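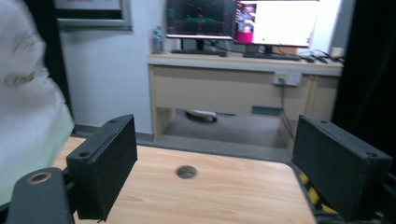

Granlow library reopens upstairs reading room

2021-07-25

The upstairs reading room at Granlow library is open to the public again after being shut since February, when a burst pipe in the roof space brought down part of the ceiling.

The room can now be used during normal library hours, except on the two evenings a week when the building stays open late. On those evenings only the ground floor will be staffed. The lift is working and goes to both floors.

Repairs to the ceiling and the wiring above it were finished at the end of last month. The old carpet could not be saved and has been replaced with cork tiles. A total of 2894 books and bound newspapers had to be moved out, most of them from the local history shelves along the north wall. They were kept at the Bugti Street store while the work went on, and all but one trolley load is now back in place. The last of it, mostly parish maps, is with a paper conservator and is expected in the autumn.

Amna Gondal, the branch manager, said the closure had been hardest on people tracing their families and on older pupils who had nowhere quiet to work.

"We put a few chairs at the back of the children's section but it was never going to be the same," she said. "People were very patient. I had one gentleman who came in every fortnight just to ask if the 1901 directories were back yet. They are, and he's been told."

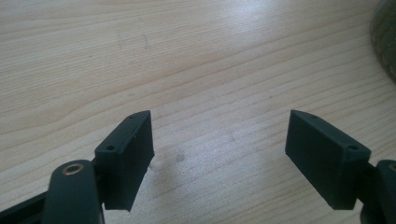
The reading room now has 28 seats, down from 36 before the leak, with more space left between them. Half are at single desks by the windows and the other 14 are at shared tables in the middle. Readers who remember the green leather desktops will not find them, as these were too badly stained to keep. There is pale wood to work on now, with the grain left showing, and Ms Gondal has asked people to use the coasters provided if they bring in a bottle of water. Hot drinks are still not allowed upstairs. The Vena cafe by the main entrance has gone back to its usual hours and will keep an order aside for anyone who wants to finish what they are reading first.

The furniture was supplied by Firkel, a joinery firm on the Mill Lane estate, which also repaired the old oak shelving. The cost of the work was met by the library's insurers, apart from new reading lamps, which came out of the branch's own budget.

Seats at the single desks can be booked for up to three hours at a time, either at the counter or by phone. Seats at the shared tables are first come, first served. Anyone under 16 who wants to use the room should be with an adult, or have a study pass signed by their school. Passes issued before the closure are still valid and do not need to be renewed until the end of the year.

The microfilm reader has not yet returned. It was not damaged by the water, but it was due a service and the part needed for it is on order. Until then, staff can look up single pages on request – up to five per visit – and print them at the normal charge.

The family history drop-in will start again in the reading room next month. There is no need to book, and beginners are welcome. Those coming for the first time are asked to bring any dates and full names they already have.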